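Workshop notebook, February
Bait acceptance and station checks, Carrasco feed store job

Back at the bench at 4 with the station cards from the feed store. Celeste Paredes did the round this morning and I did the weighing. Writing it up before the numbers get lost.

Station 2 is the one to look at. The soft bait sachet on the front rod was gone completely and the rear one was gnawed down to a scrap of paper. Droppings in the entry tunnel, mouse size. The station behind the pallet racks had no feeding, same as last visit, and a slug had got in. I scraped out the slime and put fresh bait in. Old bait bagged and labeled for disposal.

Block bait in the outside stations is swelling again. The Closus boxes let water in at the hinge when they sit flat on concrete. Two of them are now up on pavers. If that doesn't cure it we go back to the old boxes for the north wall.
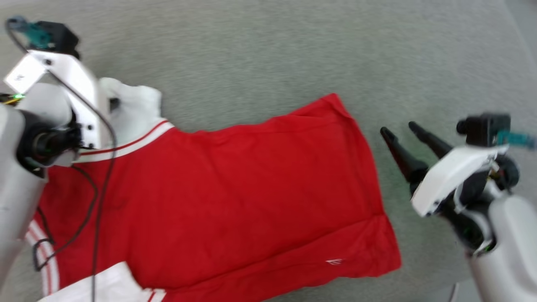
Non-toxic comparison

Put out Zisska monitoring blocks next to the plain peanut paste in the mock-up run, four nights. Paste went first every night. By the last night the blocks had tooth marks on the corners and not much more. Nicanor Salinas thinks the blocks picked up an odor from the drawer where we keep the glue boards. Could be. The next lot goes in its own tub with a lid, away from the solvents.

Note on weighing: blot the damp pieces, then wait for the scale to settle. I got two different readings on the same block by rushing it. Threw both out and weighed it again.

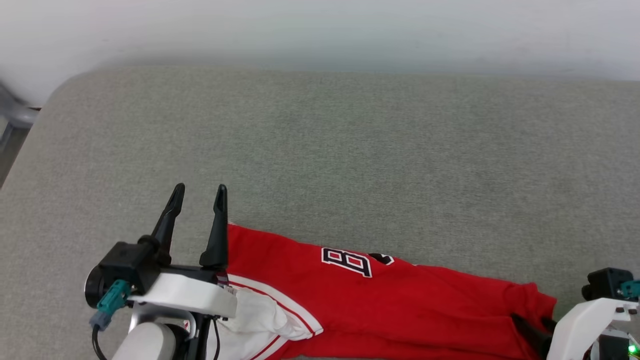
Red garment with white trim on gray upholstery.

Snap trap springs

Clonon traps, the ones from the bottom shelf. Tripped each with the dowel. Most went off clean. 9 were slow or needed a second push on the pedal, all with rust on the pivot pin. Wire brush and a drop of food-grade oil fixed some of them. The rest are in the scrap bin – don't put them back in the van.

The Carrasco manager asked again about putting bait under the mixing line. Told him no. Traps only in there, in locked boxes, and the door sweep has to be replaced first. There is a gap at the left corner I can get a pencil through. He says it is on order.

Also asked him to move the spilled grain by the auger. No bait is going to compete with that.

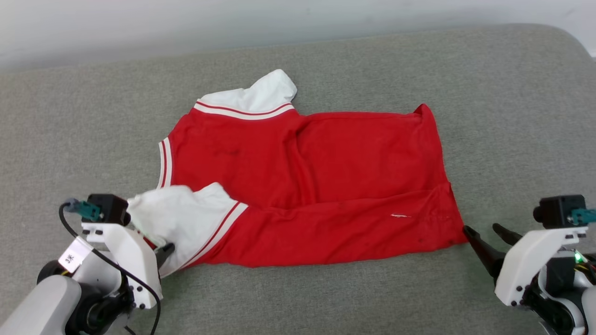
To do

Order door sweep and copper mesh if his hasn't come by next visit.
Labels: down to the last roll. Printer minimum is 2,000, so check with Celeste whether the new phone number goes on before we order.
Recheck station 2 first, before the rest of the round. If both sachets are gone again, add a second station on the same wall.
Nicanor to redraw the site map. The loading dock stations are numbered in the wrong order on the current one.
Stock sheet for the soft bait is still last month's.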